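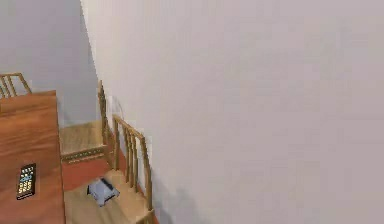
Plitero 3: carga de la vivienda simulada

1. Abra el paquete de escenas de Besnard y espere a que terminen de cargarse las texturas. Skellcombe promete 18 segundos; en nuestros equipos fueron 34.

2. Recorra las habitaciones con la cámara libre antes de activar el brazo. Compruebe que ningún objeto atraviesa el suelo o los muebles. 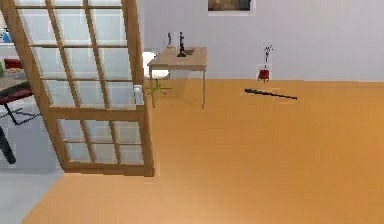

3. Active el brazo y acérquelo a la mesa a velocidad mínima. El marcador cuadrado debe verse entero. 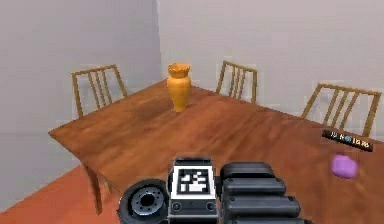 Figura 3. Mesa con jarrón y, en primer término, el marcador del brazo.

Nota: el folleto habla de «calibración automática». Repítala a mano de todos modos y anote ambos resultados.

4. Guarde la escena con otro nombre. El botón Restaurar no siempre devuelve los objetos pequeños a su sitio, 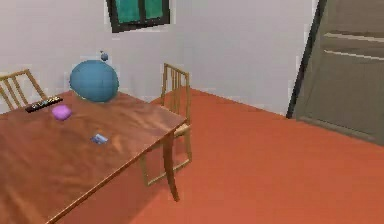

y el registro tampoco avisa cuando falla.

Precaución: un agarre correcto en Plitero no garantiza nada con un brazo real. Jasura no ha visto todavía datos que demuestren lo contrario.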